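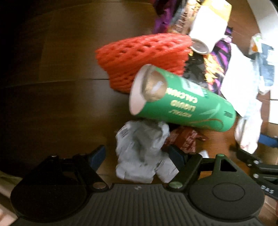 Section 4: Running the litter pickup drill

Okay, this is the part our club likes best! You've got your grippers set up from Section 3, so now you get to pick up trash with them. We run this drill at Sorilcombe every week and I still look forward to it.

1. Spread your wrappers over a wood floor. Mix crinkly bags with flat packets, and throw in one tube or carton (the round stuff rolls, so have fun with that).

2. Start a new session in Kurkero and type in your team name. Ours is Estrella, so please pick something else.

3. Open the fingers wide, come down over a wrapper, and squeeze slowly until both blue pads touch it.

CAUTION: Keep your free hand away from the finger joints. They pinch, and I say that as someone who has been pinched a lot.

4. Carry the piece over to the wastebasket and hold it above the opening before you let go.
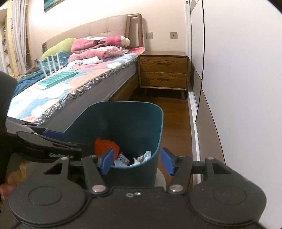
Go for the middle of the basket if you can, and don't rest the pads on the rim. Leaning on it tips the basket and then you're starting over (ask me how I know).

5. Save the session. Kurkero gives it a number, and you'll want to write that down. My last one was 3,413.

NOTE: If you see error 602, the battery is low. Charge up, then go back to step 2.

Print this page | E-mail this page

Comments (3)

zedberg_fan: Can we do this on carpet? Our room doesn't have wood.

Reply from author: Sure, but flat packets are way harder to grab on carpet. Start with the crinkly ones!

teamtwo: Got error 602 twice, charged it overnight, all good now. Thanks!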